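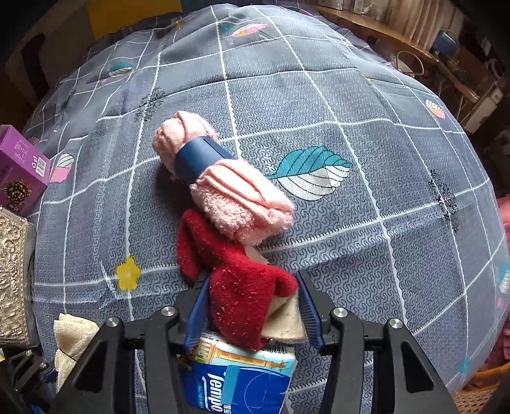

A hand-held gripper closes in on a red cloth beside a rolled pink towel. Soft goods make up much of the Randska object list.

The instruction sheet for the bedroom tasks is one page long. It tells the operator to pick up one item at a time, to keep the tool in the right hand unless the item calls for two, and to start again from the beginning if a finger catches the bedding. It gives no advice on how to pick up a sock.

That omission is deliberate, according to Nerea Mateos, who runs data collection for Randska, a household manipulation project at Brenard. "If we write down a grasp, everyone uses that grasp," she says. "Then the policy learns one way to hold a sock and fails on the first sock that lies differently."

Randska began with remote control. Operators sat at a desk with two input arms and drove a robot in the next room over a video link. The method produced clean records of joint angles, but it was slow. Folding one hand towel took an experienced operator 235 seconds. The same person folded it by hand before the software had finished loading.

In August the group moved most of its collection to hand-held grippers. The operator squeezes the tool, the fingers close, and a camera mounted above them records the approach. No robot is needed on site. Position is recovered afterward from the video, and the opening of the fingers is logged with each image. The robot is later fitted with matching fingers, so that what its camera sees resembles what the tool saw.

The change moved the work into ordinary rooms. A bed is a harder surface than a lab bench. It gives under pressure, so the height of an object changes as the fingers push down beside it. A patterned bedspread adds printed shapes that a vision system can mistake for things to be picked up. Fabric items have no fixed outline, and a packet of tissues bends when squeezed.

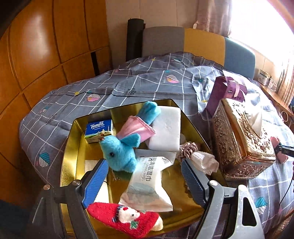 Mixed items in a gold tray on the bed, among them a plush toy, a Christmas sock and a creased packet of wipes.

Trays add a second difficulty. Angled walls limit the directions from which the fingers can enter, and items that overlap tend to come out together. Operators are told to let this happen. A double pick followed by a correction is kept in the set and labeled as such.

Johanna Baumgartner, who trains the control policies, received 770 demonstrations in the first delivery and rejected 50. Most of the rejects were tracking failures, in which the tool had come so close to the cloth that the camera lost its reference points. Operators now pause briefly above the bed before each descent.

Remote control has not been dropped. Baumgartner still asks for 12 sessions per task on the real arm, chiefly to record contact forces, which the hand-held tool does not measure. "A person's wrist hides a lot," she says. "You feel the packet slip and you adjust. The video shows the adjustment and leaves out the reason."

The next object list is in preparation. It adds zippered pouches and a pillowcase, to be turned right side out with two grippers.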